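Ticket 373: Eynon feed shows wrong opening price for Plendetti listing
Status: reopened
Raised by: Tyson MacPherson, equities desk, Grusencombe
Date: August 6, 2024

The first-day chart for Plendetti puts the opening trade at the offer price. The exchange's own notice has it well above that. Support closed my first ticket as "display rounding". A rounding error doesn't move an opening price to a completely different number, so I've reopened it.

Steps tried so far:
Cleared the cache as asked. No change.
Logged in from a second machine. Same wrong price.
Pulled the raw file through Plulodlow in place of the Eynon screen. The first row is stamped before trading began and shows a volume of 900 shares, which I don't believe is a trade.

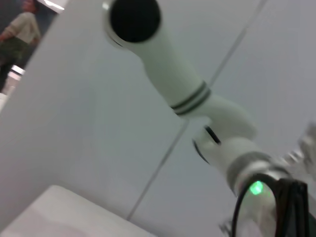 My guess is that the feed treats the placeholder row as the open. Support says the row is filtered out before it reaches clients. If so, I'd like to know how I came to download it.

Reply from support: We reloaded the day's prices and the chart is now correct. Please confirm.

Tyson MacPherson: The high and the close are right, and they were right before. The open is still the offer price. Which chart did you check?

Reply from support: Apologies, we had checked the intraday view. The daily view uses a different table. Passed to the data team, priority 2.

Tyson MacPherson: Fine, but we had the same explanation in December for another new listing, and that was marked as fixed for good. Please leave this open until I've seen the corrected row myself.

Status: with data team, next update due in 5 working days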